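Utavow Tabletop Quilting Hoop Stand: Owner's Guide

Section 2. Setting up the stand and loading your first quilt

Welcome, and do put the kettle on before you start. Setting up takes the best part of an afternoon the first time, mostly because you'll want to stop and admire things, and after that it is a matter of minutes. If you have already been through Section 1 and ticked off your parts against the packing list, you can carry straight on. If you skipped it, please go back and check that you have both hoops, inner and outer, as they travel nested together and it's easy to think there is only one.

The instructions below are for model 1410. The larger floor-standing frame has its own booklet, and although the two look alike in the catalogue, the knobs tighten in opposite directions, so please don't mix the guides up.

Before you begin

Find a table that doesn't wobble. A dining table is lovely, a folding card table is not, and a glass top will show every scratch. You want the surface to come roughly to your waist when you are sitting down, so that your forearms can rest level and your shoulders stay where they belong. Natural light from the side opposite your sewing hand is best of all.

You'll need your quilt sandwich (top, wadding and backing) already basted. Tacking stitches are kinder to the hoop than safety pins, and we do suggest them. If you prefer pins, have a little dish handy, as you'll be taking out any that fall beneath the rings.

CAUTION: Never close the hoop over a pin. It will dent the inner ring, and a dented ring will mark every quilt you put in it from then on.

2.1 Fitting the base

1. Lay the base on the table with the felt pads facing down. The stamped Utavow name should be towards you.

2. Slide the upright post into the collar at the back until you feel it seat. It goes in more easily with a slight twist, like a stiff jar lid.

3. Tighten the collar knob clockwise with your fingers only. No pliers, please! The thread is brass and quite soft.

4. Fit the two table clamps, one at each end of the base, and wind them up until they are snug. Give the post a gentle push from the side. If the base shifts, add another half turn to each clamp and try again.

Note: If your table has a deep apron or a drawer underneath, the standard clamps may not reach. The long-jaw clamps are sold separately, and they fit every stand we've made under the Atus name as well, in case you are replacing an older one.

2.2 Attaching the hoop

1. Loosen the wing nut on the outer hoop until the ring opens freely, and lift out the inner hoop. Set the inner hoop aside somewhere you won't put your teacup on it.

2. Offer the bracket on the outer hoop up to the ball joint at the top of the post. The little notch faces the ceiling.

3. Press until it clicks, then turn the locking lever to the right.

4. Tilt the hoop towards you and away again, and turn it a little from side to side. It should move smoothly and stay put when you let go. If it droops, tighten the tension screw under the joint a quarter turn at a time.

We are often asked how tight that tension screw ought to be, and really it depends on the quilt. A cot quilt in light cotton hardly weighs anything and the factory setting will do nicely. A double with wool wadding is another matter, and you may find the hoop nodding forward like somebody after Sunday lunch -- in which case give it a bit more. You'll soon get a feel for it. 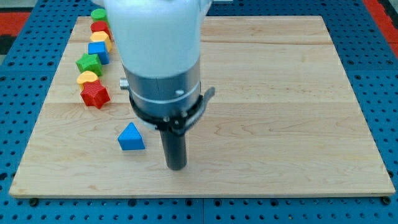

Once the joint is set to your liking, it's worth leaving the hoop in place overnight before you trust it with anything heavy. The nylon washer inside beds down a little in the first few hours, and a final quarter turn the next morning usually settles it for good.

2.3 Loading the quilt

1. Start in the middle of the quilt. We know it's tempting to begin at a corner where the pattern is simple, but quilting outwards from the centre lets any fullness travel to the edges, where it can be eased away.

2. Release the hoop from the post by moving the lever to the left. It is much easier to load it lying flat.

3. Put the inner hoop on the table, and spread the middle of the quilt over it, right side up. Smooth the layers with the flat of your hand from the centre towards the rim. Slip a hand underneath too, and check that the backing hasn't rucked.

4. Lower the outer hoop over the top and press down evenly all the way round. If one side pops up as you push the other down, the wing nut needs loosening a touch more.

5. Tighten the wing nut until the ring grips, and no further for the moment.

6. Push up lightly on the fabric from beneath with your fingertips. Hand quilters generally like a bit of give, enough to rock the needle, whereas a drum-tight surface will fight you on every stitch. When it feels right, finish tightening the nut and return the hoop to its post.

CAUTION: Don't pull on the edges of the quilt to take up slack once the hoop is closed. This stretches the top along the bias and leaves you with a ripple that no amount of pressing will shift. Open the hoop, smooth everything again and close it afresh.

Note: For very thick wadding, swap the standard wing nut bolt for the longer one in the small paper packet. It gives you nearly 6 mm more room. Keep the short bolt safe, as you'll want it back for ordinary work.

2.4 Supporting the weight

A quilt hanging off the edge of the table will drag at the hoop all day long, and at your wrists too. Fold or roll the part you aren't working on and let it rest on the table behind the post. The cotton straps in your kit loop over the base and hold the roll nicely. If the front edge hangs down, let it lie in your lap. This is one of the real pleasures of quilting in January, and one of the drawbacks of doing it in May.

If you have ordered the Flumcombe side rests, fit them now. They push into the holes at each end of the base and need no tools.

2.5 Your first few stitches

You are very nearly there. Thread a short quilting needle with an arm's length of thread, tie a small knot, and pop it through the top layer so it hides in the wadding. Turn the hoop so that your line of stitching runs towards you, or across from your sewing hand to the other, whichever feels more natural. Most people find they favour one direction strongly, and the ball joint is there so you can always have it.

Don't fret about tiny stitches on the first evening. Even ones are far more pleasing to look at, and they do get smaller by themselves with practice. Our Triệu pattern sheet, tucked inside the back cover, has a simple leaf and vine design that is very forgiving of wobbles.

2.6 When you stop for the day

Always take the quilt out of the hoop when you have finished, even if you mean to come back after supper. Rings left closed will press a crease into the wadding, and light fabrics can pick up a line of dust along the rim. Loosen the wing nut, lift off the outer hoop, and give the quilt a shake. Leave both rings resting loosely together so they keep their shape.

Every so often, wipe the rings with a dry cloth. A little beeswax rubbed along the inside edge keeps them smooth, but buff it off thoroughly and test it on a scrap before your quilt goes anywhere near it. Please don't use spray polish, as the silicone can transfer to cotton and it will not wash out.

If the hoop won't hold its angle

Check the locking lever first, then the tension screw. If both are tight and the hoop still slips, the nylon washer may have worn. Spares are stocked until the end of 2027, and changing one is covered step by step in Section 6.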